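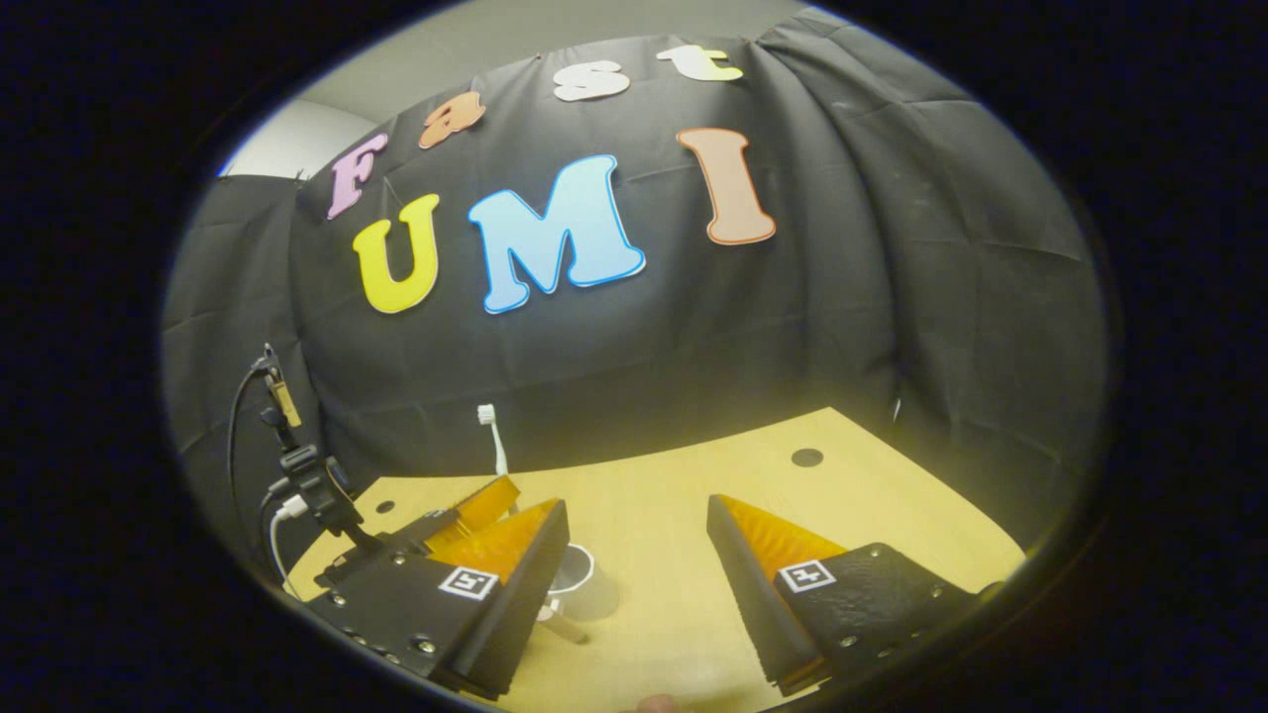
Backdrop cloth and cut-out letters: Fisdale black, Clostska letter pack

Setup. The cloth hangs behind a light-topped table, with small fasteners along the upper edge and seven letters spelling "Fast UMI" in two rows. The letters are Clostska, bought separately.

Fabric. Black is the right choice for colored letters. The yellow U and the light blue M read clearly against it, and the darker outline on the M helps. Creasing is the weak point. Folds and diagonal wrinkles show over much of the cloth, and the right side gathers into deep pleats. Fisdale's leaflet says to steam before use – allow 8 minutes per side on a low setting and hang it straight away.

Hanging. A few fasteners will hold the top edge, but they do little for tension. I would add two more at the right and a weighted rod in the bottom hem. The hem channel is too narrow for the Slanina rod and takes only the thin one.

Letters. Sizes are not matched across the pack, so sort them before fixing anything. Mark a baseline in chalk if you want straight rows. Curved rows are more forgiving.

Durability. Natália Brabec has used the same cloth since October and reports no fraying at the hem.

Rating: letters 4 out of 5, cloth 3 out of 5.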